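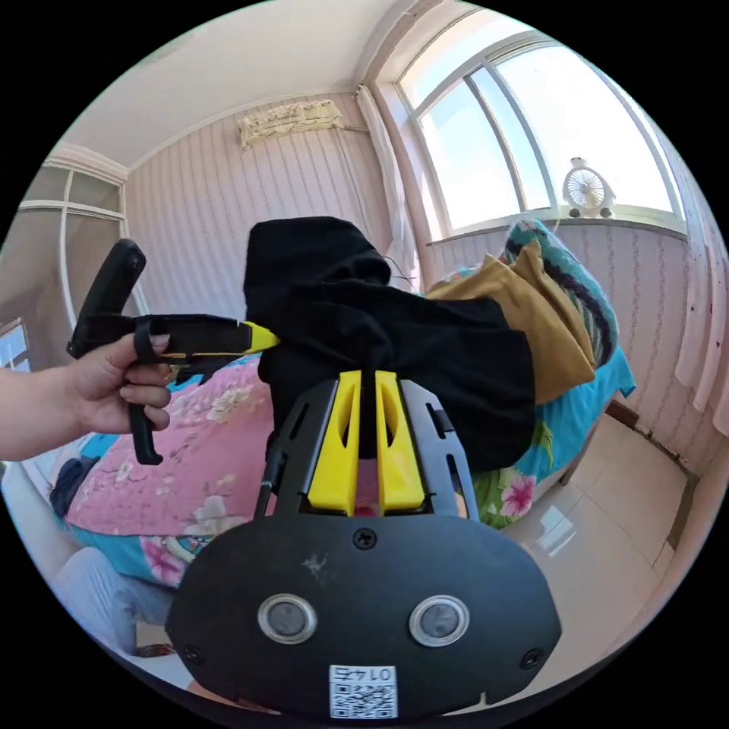
Section 6: Setting up race-day alerts for your horses

Okay, you've got Dilum installed and your stable list filled in (if you haven't, go back to Section 2, I'll wait). Now comes my favorite bit, which is getting the program to holler at you before one of your trotters or pacers goes to the post. I missed Zurness winning a heat last October while I was standing in line for a corn dog, so I take this stuff personally!

Before you start, you'll need your track login and the registered name of each horse, spelled the way it is on the papers. I've got a mare everybody calls Biscuit, and I spent most of an evening wondering why Biscuit never had any entries.

1. Open Dilum and click Stable, then Alerts. The list comes up in alphabetical order and you can't change that yet (I've asked).

2. Check the box next to every horse you want to follow. Horses you own a share of show up in green, and horses you're only watching show up in gray.

3. Click Timing and pick how early you want the first alert. I use 60 minutes, which gets me from my kitchen to the grandstand with time to park.

4. If you want a second nudge, turn on Post Parade. It goes off when the track marks the field as on the way out, so it can come late if the track is slow with its updates.

5. Under Changes, switch on Scratches and Driver Changes. Leave Equipment Changes off for now unless you really want to hear about every hopple and shadow roll on the card.

6. Click Save, then Send Test. Your phone should buzz with a message that says TEST and the name of the first horse on your list.

Note: Post times are shown in the track's time zone, and your alerts go off in yours. Mesfin Gidey follows a couple of pacers out west and asked me whether he had to do the math himself. Nope! Just make sure Home Zone is right on the Settings page.

Note: Qualifiers don't trigger alerts by default. To get them, go back to step 3, click More, and check Include Qualifiers. If you've got a green two-year-old learning the ropes, you'll want this.

CAUTION: Don't use Dilum to decide when your horse has to be in the paddock. The race office sets that time and can move it, and a late horse can mean a fine or a scratch. Call the office or read the posted sheet, every single time.

CAUTION: Deleting a horse from your stable list wipes out its saved race lines as well. If it's only turned out for the winter, click Rest and everything stays put.

If the test doesn't arrive

Look at your phone's own notification settings first, then at the battery saver. Etenesh Gebru lost two alerts in one night to hers. If both look fine, log out of Dilum, log back in, and send the test again. Still quiet? Error 78 means your track login has expired, and you can renew it from the Account page without losing your list.

This section was last updated Tuesday, February 4, 2025. Claiming alerts have their own setup, and those are in Section 7.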